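Checking and packing a small fragment screw tray

Quick notes for anyone new on the Trarero sets. Written between lists so excuse the typos.

Start with the lid off and the tray flat on a clean drape. Screws sit in rows by length, shortest at the left. Read the length off the gauge on the side of the rack, not off the row label, the labels get swapped when racks come back from wash.

1. Pull any screw that looks marked at the head. Rounded recess, scratches, bent tip. Straight in the reject pot, don't put it back "for now".
2. Check both drivers. Tip should hold a screw upside down without wobbling. If it drops, tag the driver.
3. Count the K-wires. Two per size. Roll each one on a flat surface, a bent wire shows up straight away.
4. Drill bits next. Look down the flutes for leftover bone, use the 2 mm brush and not the big one.

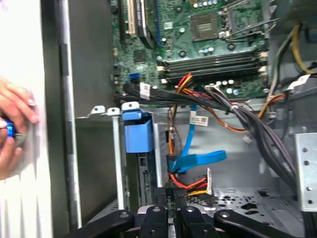 5. Depth gauge. Slide it out all the way and back. Should move smoothly and the hook should be straight. Take it apart if its the older Ots type, the newer one doesnt come apart so leave it alone.
6. Top up from stock. Full rack is 36 screws. Write every lot number on the sheet as you go, doing it afterwards never works.

Then lid on, both catches, filter in, tag through.

Plates live in the Durkik box and get checked seperately. Don't mix them in to save a shelf.

Whole thing should take under 60 minutes the first time, much less once you know the rack. Saturday trays are the same, only the sheet goes in the other folder.

Anything odd, leave the tray open and ask Inese Sepp before it goes to the steriliser.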